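Household Economics, Handout 6: What a Table Costs

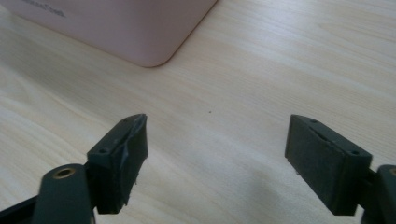 Mariama Sulemana

Start with the price tag, since everyone does. Your table costs $499. You keep it for 20 years and feel thrifty. Your neighbor pays $49 for one at a yard sale, keeps it two years, and gives it away. Work out the cost per year for both. Your neighbor wins by a hair, and will mention it.

Now add delivery, and the chairs you bought to match. Economists call these complementary goods. My mother called them "how they get you."

For next time: read the Umusow chapter on sunk costs. You already paid for the book, so enjoy the irony.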